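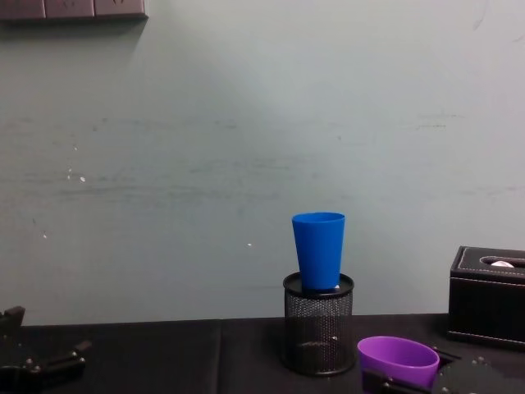 Vevirine erarbeitet Arbeitsregeln für Labore und Werkstätten, in denen Greifroboter auf Tischhöhe eingesetzt werden. Wir sitzen in Jelterside und sind ein Team von 5 Personen aus Maschinensicherheit, Messtechnik und technischer Redaktion. Unsere Regeln beginnen beim Tisch. Die Unterlage soll dunkel und matt sein, die Gegenstände sollen sich farblich klar davon abheben, so wie der violette Becher vor dem schwarzen Stoff und der blaue im schwarzen Stifthalter. Was nicht zur Aufgabe gehört, wird entweder weggeräumt oder im Protokoll aufgeführt.

Was wir machen

Wir schreiben Betriebsanweisungen, prüfen bestehende Abläufe und schulen Bedienpersonal. Grundlage ist unser Regelwerk Tomex, das wir zweimal im Jahr überarbeiten, zuletzt im Oktober. Es regelt unter anderem Freigaben, Greifkräfte, Abstände zwischen zwei Armen und das Verhalten bei umgekippten oder verklemmten Teilen. Für Letzteres gilt: Arm anhalten, Vorfall eintragen, erst dann von Hand eingreifen.

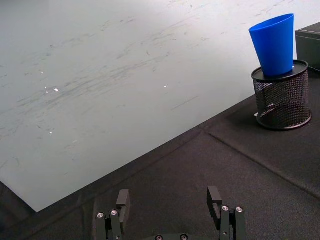
Eingetragen wird auch jede Änderung am Aufbau. Wer eine Unterlage tauscht oder eine Kamera versetzt, vermerkt das mit Uhrzeit und Kürzel. Schulungen finden in Gruppen mit bis zu 12 Personen statt.

Zusammenarbeit

Unser längster Partner ist das Ingenieurbüro Cordeiro, das die elektrische Prüfung der Anlagen übernimmt. Sicherheitsfunktionen werden dort getrennt von unserer Ablaufprüfung abgenommen. Beide Protokolle liegen dem Kunden vor, bevor eine Anlage freigegeben wird.

Kontakt

Vevirine, Jelterside, Postfach 3029. Das Regelwerk umfasst 300 Seiten und wird auf Anfrage als Datei verschickt. Anfragen zu Schulungen bitte mit Angabe der Gruppengröße und des Robotertyps.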